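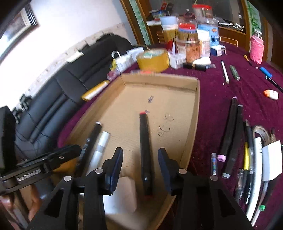 Figure 1. Markers in the cardboard lid, with pens and other small items on the table.

3. Sorting the table

The third part of our project dealt with the shared work table in the Nidside study room. Pens, tape, jars and cables all end up on the same cloth, and group members said they lost time looking for a marker that worked. Moataz Abdelaziz suggested using a flat cardboard lid as a tray for the markers and leaving everything else where it was for the first round.

We tested each marker by drawing a few loops or lines on the bottom of the lid. Markers that wrote clearly stayed in the tray. The dry ones went into a bag and were thrown out at the end of the week. Pens and small tools were kept together on the right side, and jars and packing tape stayed at the back.

The round was repeated 7 times in January. Setting up took around 1000 seconds the first time and 457 seconds the last time. The lid is too shallow for bottles, and round markers roll when the table is bumped. For the next round we plan to glue in a strip of foam as a divider.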